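Clirkside Rivers & Air — Forum > Water quality > Acid in the upland becks?

peatstack
Started by peatstack, 18 posts

Been dipping the beck above Tromari reservoir since spring with a cheap pH pen. Getting 4.9, 5.1, once 4.7 after heavy rain. Everyone keeps telling me acid rain was sorted out decades ago. So what am I looking at? Is it the peat, the conifers, or is the pen rubbish? Want to write to the water company but don't want to look daft.

gillhead_mo
Pen. Almost certainly the pen. Cheap ones hate soft water, the reading drifts about for ages and you write down whatever it says when your hands get cold. When did you last calibrate?

peatstack
Er. When I bought it.

gillhead_mo
Well there you go.

Tarn Wife
Not so fast Mo. 4.9 in a peaty beck after rain is perfectly ordinary. Peat water is acid on its own, always has been, before anyone burned a lump of coal. Brown water = organic acids. If it was running clear and still under 5 I'd be more worried.

peatstack
Brown as tea most of the time. Clearer up by the plantation fence oddly.

D. Ormsgill
Plantation is your answer then. Spruce catches whatever's in the mist and drips it all down in one place. And the sulphur from the bad years didn't vanish when the chimneys stopped, a lot of it sat in the soil and it's still coming out in dry-then-wet spells. Air recovers quick, soil is slow.

gillhead_mo
You say that every time. The sulphur has mostly gone. It's nitrogen now — cars, slurry, the lot. Nobody round here wants to talk about ammonia because of who owns the sheds.

D. Ormsgill
I never said it wasn't nitrogen as well. I said soil is slow. Read the post.

Tarn Wife
Can we not do the sheds again please. Locked thread last time.

peatstack
OK so practical question. How do I tell peat acid from pollution acid with no lab?

Milagros Palma
You can't, not with a pen. pH only says how acid, not where from. You need sulphate, nitrate, dissolved carbon and ideally alkalinity on the same bottle. We did 30 bottles over a winter on the Humphreys side, sent off as a batch, and the carbon figure explained nearly all of the low readings below the bog. Above it, less so. Fill to the brim, no air gap, keep them cold and dark, get them off next day. And write the time on the bottle not on a bit of paper, I lost a whole set that way.

peatstack
Brilliant thanks. What did that cost?

Milagros Palma
More than 500 all in, split between 11 of us. Haggle, they do a rate for groups.

gillhead_mo
500 quid to be told peat is brown.

Milagros Palma
Some of us like to know Mo.

wetfoot
What about bugs? Kick sample is free. Mayflies drop out when its acid, stoneflies hang on. Did one at the footbridge, loads of stoneflies and not one mayfly. Says more than any pen because they live there all year, they've had every flush going.

Tarn Wife
Agree with wetfoot, but do it in the same spot each time and same number of minutes. And not right after a spate, they all get washed down.

D. Ormsgill
Bokia meter is what I use, decent probe, you have to wait for it. Buffers at 4 and 7, fresh sachets, not the ones that have been in the glovebox since whenever. The gauge hut is at 805 feet if anyone wants to match heights, that's where my long run of readings comes from. Up from 5.2 to 5.8 on average in the time I've been doing it. Slow but it is going the right way.

peatstack
That's the most cheering thing on here. Will recalibrate and start again in September, footbridge and fence both. Might do the kick sample too if someone lends a net.

wetfoot
Got a spare net, pm me. Couple of pics
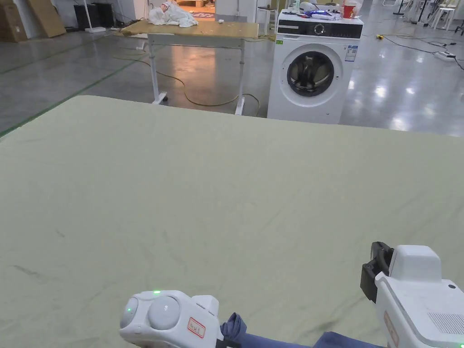
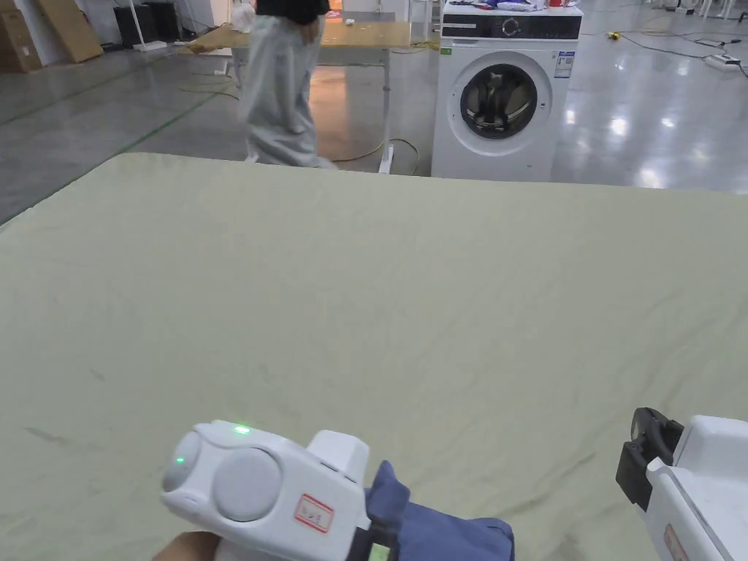 green cloth on the flat, few creases and smudges in it

gillhead_mo
Still say its the pen. Let us know what it reads in the 4 buffer before you do anything else.

peatstack
Just tried it. 4.4 in the 4 buffer. So reading high if anything??

Tarn Wife
Then your beck might be lower than you wrote down. Check it in the 7 as well before anyone gets excited.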